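Keeping things in a divided tea box from going stale or sticking
Asked by Orathai Intarasuk, 01/11/2020
Viewed 348 times

I have a wooden tea box with three compartments and a hinged lid with a glass window. I want to keep stick packets in one section, lemon slices in the middle and something sweet in the last one, so guests can help themselves. The lid doesn't seal. Will the lemon go moldy? And will the wood pick up the smell? I'd like to leave it out on the table if I can.

3 answers

Aleksi Kiiskinen
Fresh lemon, no. It will leak into the wood and you'll have a sticky ring by the next morning. Dried slices are fine, but only if they snap when you bend them. If they bend like leather, put them back in the oven on the lowest setting with the door cracked. I only put out what will get used in a few days and keep the rest in a jar.

Line the middle section with parchment. Cut a strip a little wider than the compartment and fold it up the sides. Bare wood does hold the lemon smell, and wiping it with a damp cloth won't get it out.

Sticks go in upright with the printing facing front. If you only have a few they tip over, so fold a piece of card and wedge it behind them.

Somen
just buy a tin

Truvell
Agree with the answer above about dried lemon. For the sweet section, chocolate is OK unless the table gets sun through a window. The glass in the lid doesn't help with that. Raisins or dates will stick together after a week, so use a small dish you can lift out and wash. Don't fill it right up to the rim or pieces roll into the lemon when people reach in.

Mine cost 38 dollars and the hinge screws came loose by June. Check yours before you fill it, as the lid is heavier than it looks.

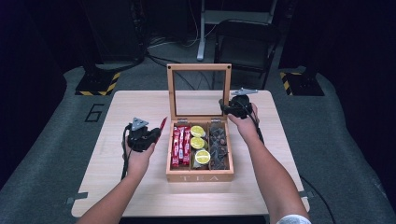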